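Practical Robotics, Unit 4: Faults and Safe Working
Handout 10. When the gripper closes and should not
Last revised 18/08/2020

Read this before the lab session. You will need the fault log sheet from Handout 4 as well.

Background

The Besterska workshop uses hand-held grippers to record picking tasks, which are later played back on the Drikano arm. In April one of the grippers began closing by itself. The operator had let go of the trigger and was reaching in to clear a stuck part when the jaws moved. The result was a pinched fingertip and a bruise. It was entered as a minor injury, but the same fault on the arm would have been worse, as the arm closes with far more force.

What was found

The trigger sensor is read through a short cable that bends each time the handle is turned over. The cable had cracked inside its sleeve, close to the connector. When the wire opened, the signal dropped to zero, and the controller took zero to mean "trigger fully pulled". A broken wire and a full squeeze looked the same to the software.

Two people had noticed twitching in the jaws earlier that week. Both switched the unit off and on again, the twitching stopped, and neither wrote it down.

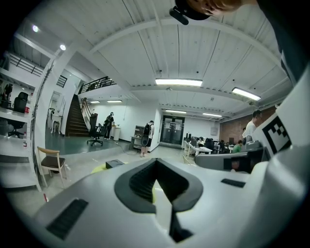
Figure 1. Hand-held gripper from underneath, in the workshop. Note the V-shaped opening with its ribbed lining, and the square marker on the white panel to the right.

The jaws are the part to keep in mind. Fingers go into that gap when something jams, and from underneath the operator often cannot see the trigger at all.

Changes made

The signal range was moved so that a healthy trigger never reads below 10 per cent or above 90. Anything outside that range is now a fault, and the motor is cut. The Jitthorpe controller board needed no new parts for this, only a settings change. The cable was given a longer loop and a clamp — the clamp must not be removed to gain reach. Cables are replaced after 60 hours of use.

Rules for the lab

Unplug the motor supply before putting a finger between the jaws. Letting go of the trigger does not count as off.
If the jaws move without a command, stop, tag the unit and fill in the log. Do not restart it to see if the fault clears.
Keep the tagged unit as it is until the demonstrator has looked at it.

For discussion (20 minutes)

Why is zero a poor choice for "fully pulled"? Would swapping the two ends of the scale have been enough? Think about a short circuit as well as a broken wire.

Further reading: Yau, course notes, section 4, on detecting sensor faults.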